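Drolik Matte Coating for Tabletops
Frequently Asked Questions

Does Drolik need a primer?
On bare wood and fiberboard, yes. Use Drolik Base or any shellac primer. On metal that has been factory primed, scuff the surface with 220 grit and coat directly. Old oil paint should be treated as bare wood once it has been sanded dull.

What is the difference between Drolik and Dauda?
Drolik is a pigmented coating sold in black, gray and off-white. Dauda is a clear topcoat with no pigment. They share the same resin and the same hardener, so the two can be layered in either order while the lower coat is less than 40 hours old. After that the lower coat has to be sanded first.

How much does one can cover?
A one-quart can covers 60 square feet in a single coat on a sealed surface. Raw fiberboard edges take up far more than faces do. Order extra if the job has a lot of exposed edge.

What is the mixing ratio?
Six parts coating to one part hardener by volume. Do not mix by weight, as the hardener is lighter than the coating and the ratio will come out wrong. Stir for three minutes, scrape the sides, and stir again. Shaking puts air into the mix.

How long is the pot life?
Thirty-one minutes at 70 degrees F. It gets shorter in warm rooms and in deep containers. Pour the mix into a shallow tray as soon as it is stirred. Thinner does not bring back a batch that has begun to thicken.

Can I thin it for spraying?
Up to five percent with the thinner listed on the can. Lacquer thinner will cause the flatting agent to clump, and the clumps cannot be strained out. Use a 1.8 mm tip for the first coat and a 1.5 mm tip for the last.

Why does my black tabletop look mottled?
Matte coatings get their low sheen from fine particles that settle near the surface as the film dries. If the film is thicker in one place than another, the particles settle unevenly and the sheen varies slightly. Black shows this more than any other color, and it is most visible under overhead light or from a low angle.

A slight mottle is within normal limits and does not affect wear. Heavy mottle, with distinct patches or rings, usually means the material was not stirred from the bottom of the can or the roller was reloaded too late.

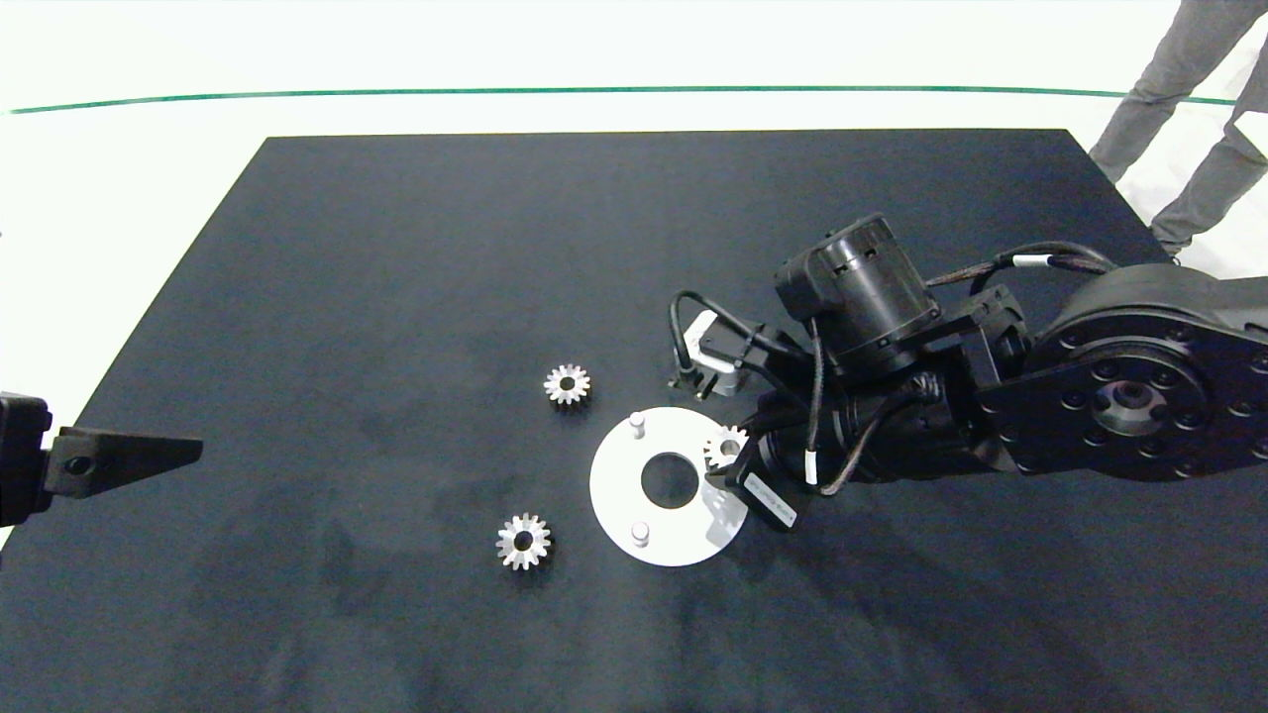

Matte black tabletop with slight mottling.

How do I correct heavy mottle?
Let the coating cure for seven days. Sand with 320 grit until the sheen is uniform, wipe with a damp cloth, let it dry, and apply one thin coat with a fresh microfiber roller. Work in one direction for the whole length of the top. Touching up only the patch will leave a visible border - the full surface has to be recoated.

Can I polish a matte surface?
No. Polishing compound, wax and furniture spray all raise the sheen, and they raise it most where the cloth passes most often. The shiny areas can only be removed by sanding and recoating.

What should I clean it with?
Water and a few drops of dish soap. Wipe dry. Isopropyl alcohol is safe on a fully cured film if it is not left standing. Do not use melamine sponges, which act as a fine abrasive.

When can the table be used?
Light use after 24 hours, normal use after three days, full hardness after seven. These times are for 70 degrees F and 50 percent relative humidity. Below 55 degrees F the cure stops and does not always start again when the room warms up, so do not coat in an unheated garage in winter.

Will it resist heat?
The cured film is rated for hot cups and plates. It is not rated for pans straight off a burner. A white ring left by a hot cup in the first week will often fade by itself as the cure finishes.

Does it chip at the corners?
Any hard coating will chip on a sharp corner. Break all edges to a radius of 1/16 inch before priming. Obinna Ajayi's edge preparation sheet has a drawing of the correct profile and is sent free with any order on request.

Can it go over laminate?
With preparation. Sand with 150 grit until there is no gloss left, clean, and prime with Drolik Base. Test a small area first. Press tape onto it after three days and pull it off sharply. If any coating lifts, the laminate was not sanded enough.

Is it food safe?
It has not been tested for direct food contact. Use a plate or a board.

How long does an unopened can keep?
Two years from the date stamped on the lid, stored above freezing. The hardener keeps for one year and takes up moisture quickly once opened. Hardener that has turned cloudy should be thrown out.

Who do I contact about a color match or a large order?
Color questions go to Marlene Petrenko at the Gokesberg plant. Orders over 40 gallons go to Suleiman Eze. Please have the batch number ready in either case - it is on the bottom of the can, not the label.

Page last revised Apr 14, 1999. Coverage and pot life figures apply to the current formula only. For cans with the old Mulura label, follow the printed instructions on the can.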